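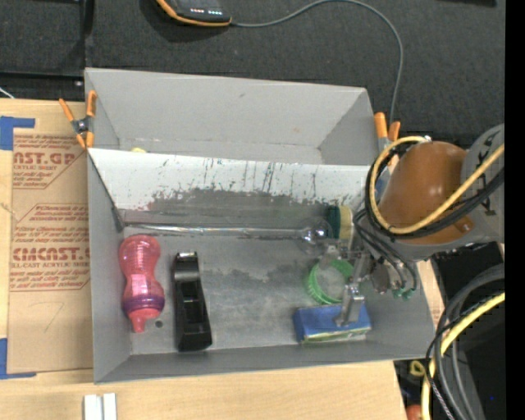
The Puvdale seed library has had a wonderful summer, and your grant is the reason we could open all 124 growing beds on time. Tomatoes did best, beans came a close second, and the squash went everywhere! Our sorting system has settled down too. We are staying with gray bins split by a divider, a small section behind and a larger one in front, with orange-handled spring clamps on the corners. The front is for seed still to be cleaned and the back is for seed ready to pack.

By the end of July we had handed out 2000 packets, most of them to families in Pandgate and Wetasley who had never grown anything from seed before. 611 packets have been promised back to us this fall – far more than we dared to hope for in the spring.

Spending is on track. We have $300 left in the printing line and would like to move it to envelopes, if that is all right with you. Rosine Deschamps has the receipts and can send copies.

One thing is behind. The Guérin lettuce bolted early in the heat and we saved very little seed from it. We plan to sow again in the shaded beds next to the school fence and will let you know how it does in the next report.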